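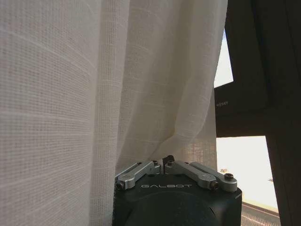

Filed under: Robots, Software, Complaints
9 February 2021
5 min read

The curtain planner has a function called is_cloth_ready(). I wrote it in September, in a good mood, and it returns True. It has always returned True. There was a comment above it saying I would come back and fill it in once I understood what "ready" meant for cloth, and last week I finally deleted the comment, so I suppose that's progress.

For anyone new: I write the part of the Lenitz stack that sits between what the cameras report and what the arms are told to do. The current job is curtains. Open them, close them, leave the rod on the wall. The planner is called Trollow, a name I didn't choose, and the simulator is Doucet, a name I did choose and now regret.

In Doucet the curtain is a mesh of 1610 points joined by springs. It hangs very nicely. You pull one edge and the rest follows along like a polite dog. The mesh is also completely opaque, because I modeled a curtain the way a child draws one, as a flat colored shape with a wavy bottom. The curtain we have to deal with is a sheer. Light comes through it, and so does a good deal of whatever stands behind it, and depth sensing takes this about as well as you'd expect. One pixel lands on fabric. Its neighbor lands on the window frame. The one after that goes through the glass and reports something out in the city, or gives up and reports zero.

My first filter threw away anything that jumped more than a set distance from its neighbors. With a sheer, that means it threw away the curtain. Trollow then received a clean, confident, curtain-free room and planned a straight line through the middle of it.

The second filter kept the nearest reading in each patch. Better! Except that on the wrist camera the nearest thing is usually the gripper, so for most of an afternoon the planner believed it was being attacked by its own hand. I had a self-mask for that. I had written it for the old finger geometry and never updated it, and the log had been telling me so, once per cycle, in a warning I'd silenced because it was printing too much.

The part I'm fairly happy with came out of giving up on single readings. We now keep a short history for each patch, 200 frames, and ask how much it disagrees with itself. Solid things are boring. Glass is wrong in a steady sort of way. Sheer fabric flickers between two answers, near and far, and that flicker is a pretty good label all by itself. So the measurement I'd been trying to clean up is the one Trollow now uses to find the cloth. I'd like to claim I planned this. I found it while plotting the wrong column.

The head view helps because it sees the sheer and the clear glass side by side, and it can pass the wrist a rough boundary to start from. It also has both arms in it, so it gets a self-mask too, and this time I generate it from the robot model instead of typing it in like an animal.

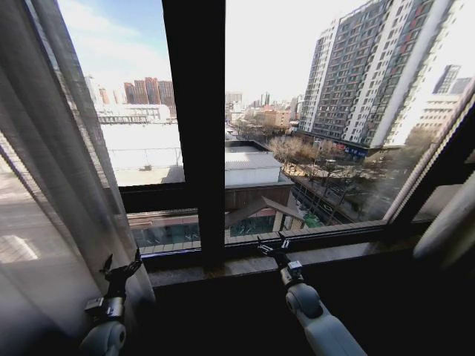

What the sky does to exposure

Auto exposure deserves its own complaint. Point a wrist camera at fabric and it settles on something reasonable. Swing past the edge of the curtain and the picture fills with sky and city, so the exposure drops, the gripper goes nearly black, and the flicker numbers for everything jump at once. Trollow read this as "it's all curtain." A whole skyline of curtain, and it wanted to know where to grab.

Locking the exposure fixed the skyline and broke the cloth. We now run 2 fixed settings and alternate, with separate histories for each, and the planner picks whichever one has fewer blown-out pixels in the area it cares about. It doubles the memory and I don't love the code. The switch lives in a file called temp_fix.py, so it will outlive us all.

I also added an "outdoors" flag. If a view is mostly far readings plus sky, the wrist gets no vote on where the cloth is until it turns back around.

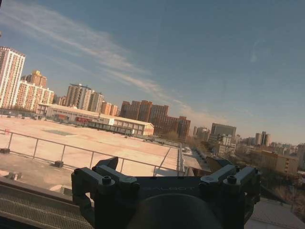 Still broken

Timestamps. The head and wrist cameras drift apart, and Drirkico, our logging tool, rounds both to the same tick, so in playback they look perfectly in step. I believed the playback for far too long.

Bunched fabric. When several layers overlap, the flicker mostly goes away and the curtain gets filed under "solid object." The grasp scorer then likes it a lot more than it should. I've got 3 ideas for this, and two of them are the same idea.

Retries. After a missed grasp Trollow tries again from the same pose with the same numbers. I'm adding a small random offset this week, plus a limit on attempts.

And is_cloth_ready(), which I have renamed to is_cloth_probably_ready(). It returns True.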